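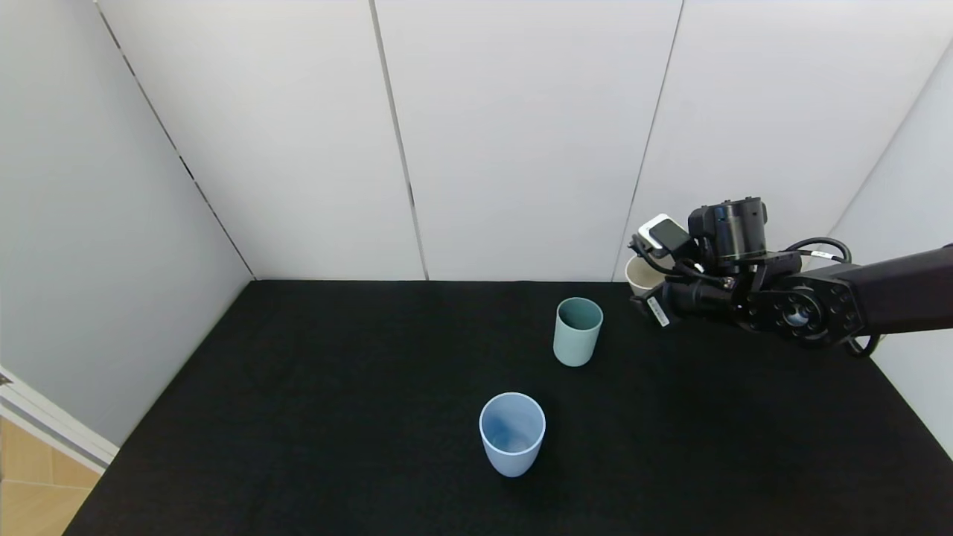 The work table at the Rowbotham robotics club, with the arm and three cups.

May 17, 2019

It is my pleasure to report on the progress of the Rowbotham robotics club, which I have had the privilege of advising since September. The club has 12 members this year, and they are preparing an entry in the tabletop division of the Panitz student competition. The team has entered under the name Rurkidness, a word chosen by the students and approved by me with some reluctance.

The division requires each arm to pick up cups and set them down in marked positions within six minutes. Nelli Kemppainen has led the programming group and has rewritten the approach routine twice. Her present version brings the gripper in from the side at low speed and pauses before closing. Members who wish to read the code will find it in the shared folder named Nuster.
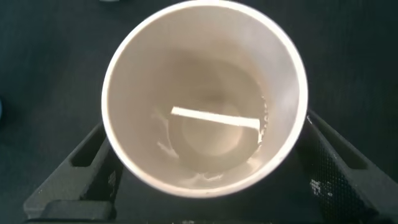

Our practice rules have also been revised. The first draft, written by Tia Gosling, covered only empty plastic cups, and the members voted to extend it to the kinds of cups one finds in any office or cafeteria. A paper cup with a stirring stick lying in the bottom and milky traces on the inside wall now falls within the rules, and it is to be gripped by the lower body, with a finger on either side. Tia has added a separate column to the score sheet for such cups.

Each member will complete 18 practice runs before the entry is submitted. Results are to be recorded on the sheet by the door, signed by the member and by one other person. Families with questions regarding travel forms may write to me at the club address.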